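Care and Adjustment of a Two-Finger Gripper on a Mobile Laundry-Handling Robot

Final Project Report, Robotics Technician Program
Grendthorpe Institute of Technology
Submitted Mon 26 October

1. Background

The Tromel cell is a teaching installation in which a single arm picks up garments and places them in a basket. It was commissioned in March and has been used by successive student groups for grasping trials. By the time our group took it over, the cell had no written maintenance routine. Faults were corrected as they appeared, and the record of earlier corrections was incomplete.

The project was therefore limited to one machine and to one part of its upkeep: the gripper, its fingers, and the small camera mounted at the wrist. Changes to the grasping software were outside our scope.

2. Condition at handover

The gripper carries two long plastic fingers, each with a recessed slot near the tip. The following were noted during the first inspection.

The fingers did not meet squarely when closed. The right finger arrived slightly ahead of the left, so that thin fabric was pushed sideways before it was held.

Lint had collected in both slots and behind the finger mounts. Most of it came from towels and fleece.

One of the camera bracket screws had backed out. The bracket could be moved by hand, and the calibration stored in the controller could no longer be relied upon.

The cable between wrist and forearm showed wear on its outer sleeve at the point where it passes the last joint. The conductors were sound.

3. Work carried out

The arm was locked out and the gripper removed to the bench. The fingers were taken off, brushed clean and washed in mild detergent, then left overnight before refitting. Solvent was not used, as the supplier's sheet from Oksanen advises against it on this plastic.

Finger alignment was set with a flat gauge block held between the tips. Each mount has 2 adjusting screws, which were turned in small steps until both fingers touched the block together. The screws were then marked with paint so that later movement could be seen at a glance. This step took longer than planned – the first setting shifted when the mounts were tightened, and the procedure had to be repeated from the beginning.

The camera bracket was refitted with thread-locking compound and the hand-eye calibration was run again using the printed target kept in the Cletton laboratory. We recommend that the target be stored flat. It had developed a curl, and our first calibration was rejected for that reason.

The worn cable sleeve was replaced and the cable tied back with more slack at the joint.

4. Maintenance schedule

The schedule below has been posted beside the cell.

Before each session: check paint marks on the mount screws; check that the camera bracket does not move; clear lint from the slots with the soft brush.

Every 15 operating hours: close the fingers on the gauge block and record any gap; inspect the cable at the last joint.

Every 2,000 grasp cycles: remove the fingers, wash them, realign and recalibrate the camera.

The cycle count is read from the controller's status page and must be written in the log by the operator at shutdown. It resets if the controller is reflashed, a point that was missed early in the project and left a gap in our records.

5. Discussion

The schedule has been in use for a short period only, and the intervals should be treated as provisional. They were chosen from the rate at which lint built up during our own sessions, which involved mainly cotton and fleece. A group working with other fabrics may need to clean the slots more often.

The paint marks proved the most useful single measure. They cost very little and allow a new operator to see a loose mount without tools. The gauge block check is slower and depends on a steady hand – a fixed jig would be an improvement, and drawings for one are included in Appendix B.

Spare fingers are not presently held at Cletton. One pair should be ordered before the next intake.

Appendix A. Wrist camera view
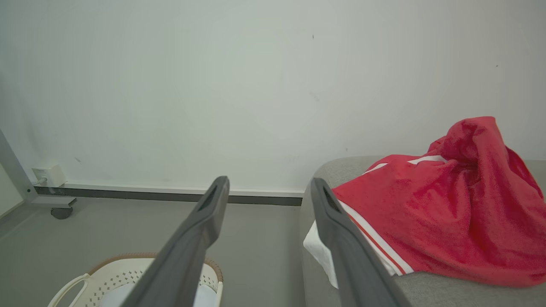

Figure A1. Gripper fingers seen from the wrist camera, with the right fingertip against the edge of a red garment and the laundry basket at lower left.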